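The Second Life of a Golf Club

Most old clubs end up in a garage. A few end up on a workbench, and those are the lucky ones.

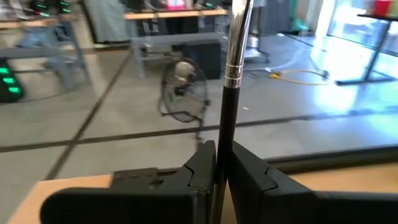

Yolanda Apaza has been mending golf clubs for 14 years. She began with her father's set, which had been under the stairs so long that the grips had gone hard and shiny, and then did a neighbour's, and after that people simply kept bringing them round. Her firm, Clivness, now has a unit on the edge of town, between a tile importer and a place that services lawnmowers.

The work is mostly shafts. Heads get scratched and grips wear smooth, but it is the shaft that decides whether a club is worth saving. Steel rusts from the inside, where the owner can't see it. Graphite gets nicked by the edges of the other clubs in the bag, and a nick in the wrong place will one day become a break. Apaza looks at every shaft in daylight by the door before she quotes a price.

"People ask me what the club is worth," she says. "I ask them if they like hitting it. If they do, we'll mend it. If they don't, I can't help with that."

Some shafts are made in more than one material, and these take longer. Putters in particular are now sold with metal in one part and something darker and lighter in another, with a metal collar where the two meet. The joint is the first thing she checks. She turns the shaft slowly and feels for any movement, then runs a fingernail round the collar. If the nail catches, old glue has probably crept out, and the joint may need to come apart.

Taking one apart is slow. Too much heat will spoil the resin in a graphite section, so she warms the metal side only and waits. She has a heat gun made by Siltero which she bought second-hand and does not lend. Once the glue lets go, both ends are cleaned back, wiped down and left alone for a while before anything new goes on. The epoxy she uses wants a full night to set. Customers who need a club for the morning are told to borrow one.

Regripping is the other half of the trade and pays most of the rent. The old grip is slit with a hooked blade, pulled away from you, and the tape underneath scraped off. New tape goes on, then solvent, then the grip in one push. Stop halfway and it sticks there. Apaza reckons she ruined 30 grips learning this, and says anyone doing it at home should buy a spare.

Length comes up more than it used to. Plenty of people play with a putter that is too long for them because that was how it came from the shop. Taking 2 inches off changes the feel of the head as well as the posture, and she would sooner cut twice than cut too much. She asks customers to putt on the strip of carpet by the office first, while she watches their elbows.

Prices are pinned up near the kettle. A grip costs about £6 fitted, if you choose the plain one. Joints and shafts are quoted singly. She buys replacement shafts from Borkowska, a small supplier, and keeps a rack of donor clubs for older sizes that have gone out of production.

There is one set she won't sell: her father's Lirnano irons, regripped so often she has lost track. She plays them in the summer, in the evenings, on the nine-hole course behind the reservoir. The seven iron has a slight rattle. She knows what is causing it and has been meaning to fix it since March.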